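# One Box, One Blanket

Enikő Halász can fold a throw in the time it takes me to find my glasses, and she has opinions about it. Good ones! I spent a morning in her Clindville apartment (551 square feet, one closet, no attic) to learn how she keeps a living room livable through the cold months, and I came home and emptied every drawer I own.

Her method starts on a bare surface. Everything comes out of the closet and onto something flat and pale, where lint and stray threads show up right away. Then she pairs things off: one soft item, one box. The soft thing gets folded to fit, the box gets wiped out, and only then does she decide what else is allowed to live in there.

"People buy the box first and then they fight it," she told me, smoothing down a corner with the side of her hand. "Fold first. Look at what you've got. You may already own the right box."

She's very firm on tags, too. Leave them on, tucked toward the bottom corner, so that in March, when it all has to be washed, you aren't guessing at the temperature. I have cut off every tag I ever met, and I've felted two good sweaters that way, so I'm converted.
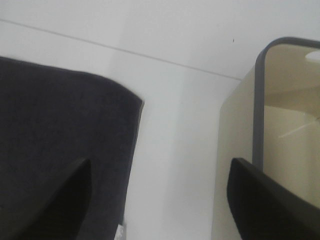
## Dark cloth, light box

Color does a lot of the work. Enikő likes charcoal for anything that gets used daily, and cream or beige for whatever holds the small stuff, because a light interior lets you spot a little thing at the bottom without tipping the whole lot onto the floor. It sounds so minor, but try it with a black bin and a white button!

She also likes a rounded rim. You grab these boxes a lot, often with one hand while the other has a coffee in it, and a sharp edge gets old fast.

Fold thick, soft fabric in half, then in half again, and stop. Any more and it springs open. Set it beside the box for a minute before you put anything away, and check that the two are close in height if they'll be sharing a shelf. Mine weren't, so the blanket has moved to the bench by the door, and I like it better there.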